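Home News Media releases Shop days Contact

MEDIA RELEASE
26th January
For immediate use

Plirkent veg box comes to Tunska, and yes, you can leave out the beetroot

I've been packing vegetable boxes out of a shed in Plirkent for five years now, and the question I get more than any other is "when are you coming over the hill to Tunska?" Well, we're coming! From the first week of February, Clikutness Veg Boxes will deliver to every street in Tunska township, plus the farm gates along the Demissie road as far as the old weighbridge.

I know a press release is meant to sound a bit grander than this, but I run the place and I'm the one typing, so you get me.

For anyone who hasn't come across us, Clikutness is a weekly box of whatever is good in the district right then. We buy from growers between Plirkent and Demissie, pack the boxes overnight and have them on doorsteps by breakfast. At the moment we do 398 boxes a week, which fills both vans to the roof (the smaller one has a back door you have to lift as you close it, and I apologise to anyone on Mill Street who has heard me doing it at five in the morning). A third van arrives at the end of this month and that's what makes the Tunska run possible.

We're opening with 96 places. Once those are gone there'll be a waiting list, and I'll work through it in the order people signed up. Please don't ring and ask me to bump your mum up, I've already had to say no to my own.

There are two sizes. The small box suits one or two people who cook most nights, and the big one will feed a family with a bit left over for soup. Both can be weekly or fortnightly, and you can skip a delivery any time up to noon the day before. You can also name up to 3 things you never want to see. Beetroot wins that by a mile, with silverbeet coming second, and I'm still a bit hurt on behalf of the silverbeet.

The thing I'm most excited about is the greens. Summer greens are tricky here, they bolt the minute you look away, but a couple of our growers have put up shade cloth and the difference is huge. We'll have bok choy right through February, along with Chinese cabbage and proper bunches of coriander with the roots still on.
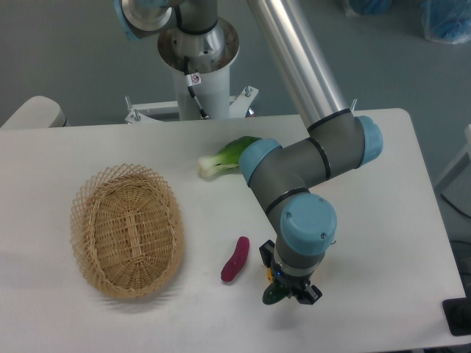

If you've only ever had bok choy steamed to a sad grey colour, try splitting it down the middle and putting it cut side down in a very hot pan with a little oil and salt. Leave it alone until the edges catch, then finish with a splash of soy sauce. There's a recipe card like that in every box, and if you've got a favourite of your own, send it in and we might print it.

Sign-ups for Tunska are open now through the Clikutness website, or on paper at the Tunska newsagency counter. Existing Plirkent customers don't need to do a thing, your delivery day and price stay the same.

Growers around Demissie with surplus stone fruit or late corn are very welcome to get in touch too. I'm after both, corn especially.

Media enquiries: ring the Clikutness shed in the afternoon. Mornings I'm in the van and the reception past the weighbridge is hopeless.

ENDS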